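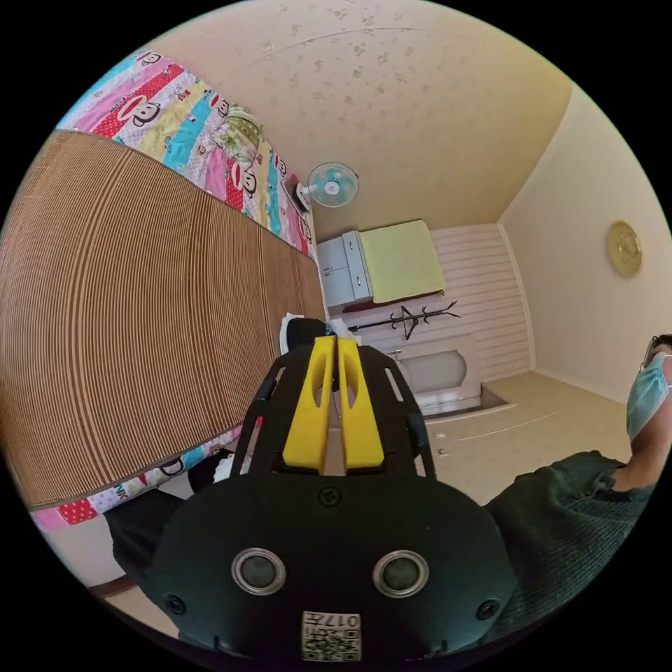
Can a Machine Fold the Laundry Yet?
Posted December 18, 2025

Every few months a reader writes in to ask whether it's worth waiting for a robot before buying another drying rack. My answer for this winter is no, but it's a closer call than it was when I first wrote this page in April.

What works now

Floors, mostly. A robot vacuum does a fair job on tile and short rugs if you pick up cords and socks first. Robot mops are fine for dust and bad at anything sticky. The Molitz we use at home cost $579 and still gets stuck on the bathroom threshold.

What half works

Folding shirts and towels. Machines can do it when the piece is laid flat and facing the right way. The Sung folding table shown at the Tesmont home fair took 4 minutes over one bath towel. The fold was neat. A person does a towel in a few seconds while talking on the phone.
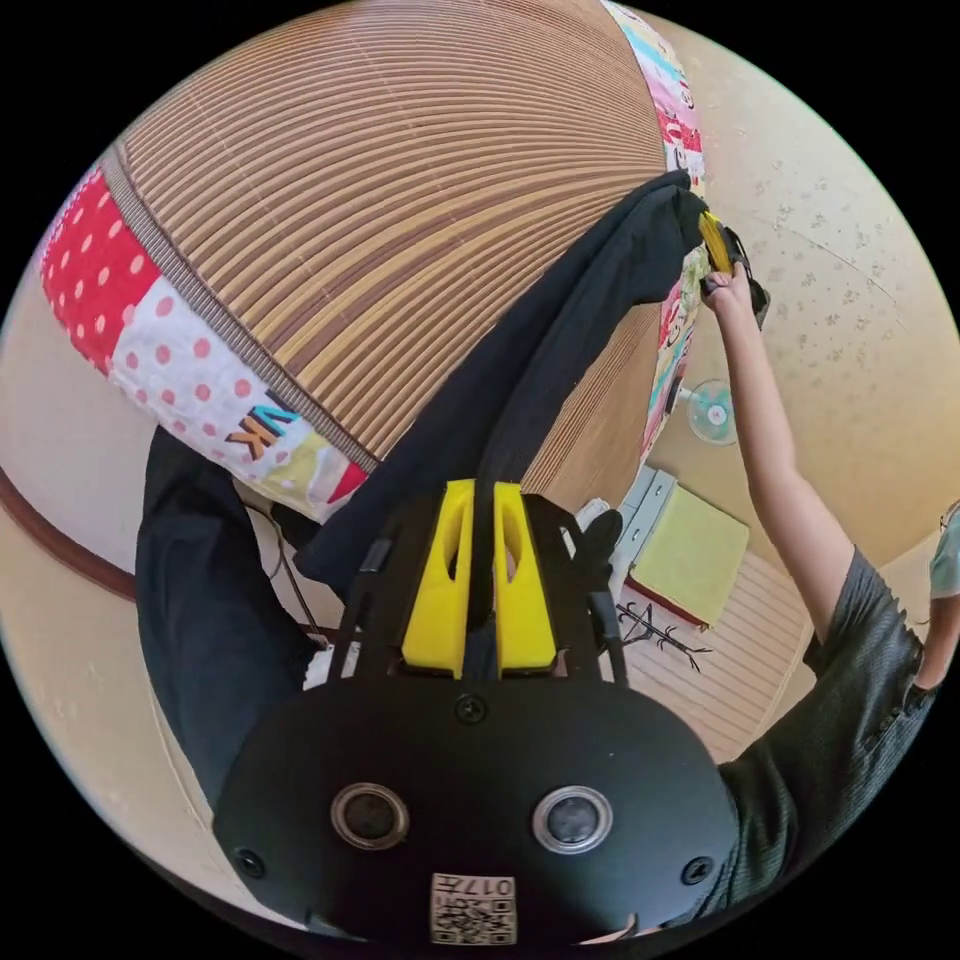

Cloth is hard because it never has the same shape twice. A cup is a cup wherever you set it down. A pair of pants dropped on a bed can land inside out, with one leg under the other, and you have to find the waistband before you can do anything useful. People do that by feel. A gripper with two fingers has to look for an edge, pinch it, lift, and look again.

Dark clothes are worse. Black on navy gives a camera very little to go on, and seams disappear. If you ever do try a folding machine, start it on light towels.

What doesn't work yet

Making a bed with anyone's real bedding on it. Matching socks. Getting a fitted sheet into a shape that will stay on a shelf (I can't do this one either). Pluvska says its laundry arm will handle mixed loads, but I haven't seen it do a load that wasn't sorted first. 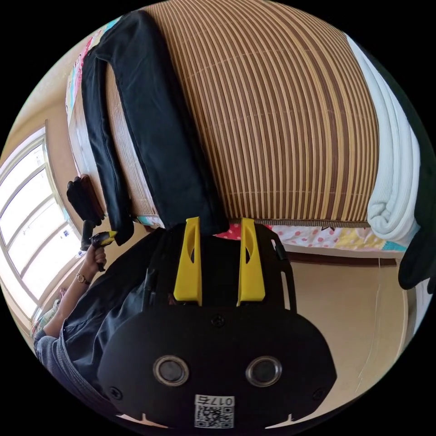

Folding pants by hand is still quick if you keep to one order:

Lay them on a firm surface. A bed with a woven mat on it is better than a soft quilt.
Hold the waistband at both sides and give one good shake.
Put one leg on top of the other, seams together.
Smooth from the waist down with the flat of your hand.
Fold in half, then in thirds if the drawer is shallow.

Do all the pants, then all the shirts. Switching back and forth is what makes a basket drag on. I can get through 50 pieces in the time it takes to watch a TV show.

For tired elbows, raise the work. Folding on a low bed means bending over for every piece, so use a table or an ironing board set 6 inches above your usual height and see how your back feels the next day.

I'll update this page if the Pluvska arm goes on sale. Until then, keep the drying rack.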